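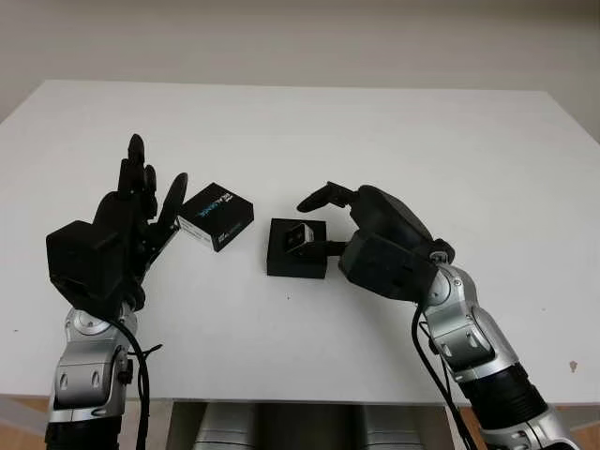

Magazine > Work and Trades > Conversations

Small boxes, and what goes wrong with them

By Līga Venckus
Wednesday, July 16, 2025

Print this article | E-mail this article

Precious Mnguni asked me to come after lunch, when the cutting table is switched off and one can hear the other person. She has worked with folding cartons for most of her adult life, first in a printing house and now at Claner, a company in Flanwood that designs and makes small boxes for shops. By small she means the kind of box that you can pick up between the thumb and one finger. Larger boxes are made by somebody else and she has no opinion about them.

"I do have an opinion," she corrected me when I read this sentence back to her. "I think they are easy."

Her work room has a long drawer cabinet with flat blanks in it. A blank is the box before it becomes a box: one piece of board, printed, cut and creased, but not yet folded or glued. There are 163 blanks in the drawers, every one with a paper tag that gives the date of the first order. I know the number because it is written on the front of the cabinet and somebody has to correct it in pencil each time a new one goes in. Mnguni opened the second drawer and took out a dark one, and we began from there.

I asked her why so many small products come in a black box. She said it was a question for the customer, but that she had heard the answer many times.

"They say it looks serious. A cable, a battery charger, a watch strap, ink for a pen — they want it to look like it costs a little more. I understand it. Black with white letters is very easy to read if the letters are thick. Black with blue letters is another matter. On the screen the blue is shining, and then we print it and it goes down into the black and becomes tired. So I always tell them, give me a lighter blue than the one you love."

The customers do not always agree. One of them, she remembered, sent back the proof four times and asked each time for the blue to be "more itself." In the end the printers put a layer of white below the blue, so that the ink had something to stand on. This costs more, and the two layers must meet exactly. When they do not meet, there is a thin white line along one side of each letter, and the reader has the feeling that his eyes are bad.

Something I have often noticed is that a dark box can have one side which is left white. I had supposed it was a kind of economy. Mnguni laughed at this, though in a friendly way.

"Sometimes it is, yes! But mostly it is for the information. You need a place for the code, for the batch, for the address of the importer, for a sticker which the shop will put there in any case. If the shop puts a white sticker on a black side, it looks like a bandage. If I give them a white side, they put the sticker there and it disappears. I prefer the narrow side. Nobody is looking at the narrow side with love."

She is strict about the edge where the dark panel meets the white one. The color change should sit on the crease, but the crease can move a little from one sheet to the next, so she must decide in advance which color is allowed to win. Usually she lets the black go over the fold by the width of a pencil line. White going over to the black side is visible from across the room, she says, while the opposite mistake can only be found by a person like herself.

We came to the board. Most of her small cartons are made of 300 gram board, a figure which tells the weight of one square meter. I asked if thicker would not be better, and she gave me two blanks of the same shape to fold. The first folded obediently. The second, thicker, resisted at every corner, and when I had finally closed it the lid stood up again by itself.

"This is what everybody wants at the beginning, thick and strong," she said. "But on a little box the flap is short. There is no length for bending. The board wants to be flat, it remembers that it was flat, and it will open itself on the shelf."

Then there is the crack. When a dark carton is folded, the ink on the outside is stretched, and if the board is dry or the crease was made too shallow, the ink breaks and the white fibers come out. Every person has seen this on old boxes, where the corners look as if they were rubbed with chalk. On a pale box the same damage exists but no one complains. Her remedy is to make the long folds follow the direction of the fibers and to accept that the short folds will suffer a little. For some orders she asks for a film over the print, which protects it well but which she does not like to touch. "It feels like a menu in a restaurant," she said.

Her colleague Refugio Cuautle came in at this moment to look for a knife. He makes the samples by hand before anything goes to the cutting, and he had things to say about glue. The glued seam should be at the back, he told me, and never on the side where the customer opens. If the line of glue is too wide it comes out inside, and the product sticks to its own box. It has happened to them with a batch of ten gram tubes of hand cream, and the customer still mentions it on the telephone.

I asked him what is the hardest size to do. He did not need time to think.

"When one side is almost the same as another side. Then people fold it wrong, the packers fold it wrong, also I fold it wrong. Make the sides really different or make them the same. Two millimeters of difference is a trap."

Mnguni agreed and added that she now draws a tiny mark on one of the inner flaps, so that the packers can see at once which way is up. The buyer will never find it. At first she had used an arrow, but one company asked who had given permission for an arrow, and after this it became a dot.

The table where she checks the finished samples is plain and white, and she keeps it clear of other things. I had expected measuring instruments, and there are some in a drawer, but mostly she puts the box down and goes to the other side of the room. She wants to know if it stands straight, if the lid is lying flat, and if the name of the product can be read when the box is turned partly away. After that she picks it up, holds it at an angle in the light and looks along the surface for scratches. Dark print shows everything, fingerprints most of all. On the days with many dark samples she washes her hands more often than a cook.

"People take a box in the shop and they turn it," she said. "They never look at it straight, as I draw it. They look at a corner, two sides and the top together. So if I have a long word, I ask myself, what will it do when the box is leaning? A word that goes from edge to edge will look like it is falling off. I give it some air at both ends."

I wanted to know about opening, as I am a person who destroys most boxes. She has two kinds of closing that she uses. One is the ordinary tuck, where the flap of the lid slides inside. The other has small cuts at both ends of the flap that catch on the side panels and hold it shut. The second travels better. It is also the one that I destroy, and she showed me patiently how to press the sides a little before pulling. I tried it on three boxes and tore one of them.

For transport the finished cartons go flat, glued but not open, in bundles. A packer then presses two corners together and the box jumps up, if everything was done right. If the bundles have been stored too long under weight, it does not jump, and every box must be broken open with the fingers. Mnguni says that eight weeks in a damp warehouse is enough to ruin a good order. She has written this in her letters to customers, in bold type, and has seen the letter hanging in a warehouse beside the very bundles, with a pallet of something heavy on top.

Near the end I asked if she keeps boxes at home. She does, but not her own. There is a shelf with old ones that her aunt collected, for needles, for cough sweets, for lamp bulbs, and she looks at how they were closed. Some have no glue at all. One needle box is made from a single strip with a slot, and she has tried to copy it several times for a customer who sells buttons. The copy works when she folds it. When Cuautle folds it, it opens again after a minute, and they have not yet found out what he does differently.

She put the dark blank back in the second drawer, under its tag, and asked me if I needed a box for the recorder. I had carried it in my coat pocket with the keys. She found one that was nearly the right length and told me to press the sides first.

Filed under: Paper and Print, People at Work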